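Packing small breakables for a move: one box or lots of little ones?
Posted in Home & Moving

dodeo_porch
Hi all, first time posting. We're moving to Caldeira at the end of August and I've been put in charge of the kitchen and what my mother-in-law calls "the good shelf." It's mostly small stuff — egg cups, a gravy boat, two glass birds, a sugar bowl with a lid that has already been glued once. I bought a stack of medium boxes from Jandden and a big roll of bubble wrap, and now I'm standing here with a wrapped sugar bowl in my hand and no idea what goes under it. Do I put it straight on the cardboard? Do I fill one box right to the top, or leave it half full so it isn't heavy? And does the lid go on the bowl or separate? The moving company quoted us for 35 boxes and I'd really like to stay under that, so please don't tell me every egg cup needs its own carton!

Zornudley Fan
Just use towels. I've moved 4 times and only ever used towels and socks. Bubble wrap is a waste of money. Lid goes separate.

stillunpacking
Towels are fine for pots and I do it too, but I wouldn't trust a sock with a glued lid. I packed up my aunt's whole china cabinet last spring (she was moving 1,575 miles, so I got pretty nervous about it) and I can tell you how I'd go about yours.

First, tape the bottom seam before anything goes in. Folding the flaps over each other feels sturdy until you pick the box up. I run one strip along the seam, one across it, and then go around the edges if it's for dishes. Then crumple up packing paper, more than seems sensible, and make a layer a couple of inches deep. Newspaper works too, only your hands and the dishes get gray.

For the sugar bowl, lid off, definitely. Wrap the lid in its own piece, wrap the bowl in another, and put a wad of paper inside the bowl. I wrap until I can't feel the handle through the plastic anymore. Tape the bubble wrap to itself and never to the china, especially anything with gold on it.

I put the heaviest bundle in first, right in the middle, and then build out toward the walls with the smaller ones.

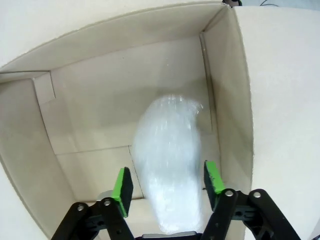 Then stuff paper down all the sides until nothing slides when you give the box a little shake with your hands on both ends. If you hear a clink, open it up and find out who's touching who. Egg cups can share, by the way! I wrap each one and stand them up next to each other like they're in a carton, and you'll get plenty in one box that way.

As for half full — please don't. A box with air in the top gets squashed as soon as somebody puts another one on it. If it's getting heavy, fill the rest with dish towels (see, the person above me wasn't all wrong) or the plastic food containers you never know what to do with. I stop at the point where I can still carry it up a flight of stairs without complaining.

Write what's in it on the side, not only on top, or you'll be moving the whole stack to find a gravy boat. And keep the glass birds in the car with you if there's any room. I give myself 15 minutes a box and put the radio on.

dodeo_porch
Thank you both!! Lid is off and wrapped. The birds are going on my lap.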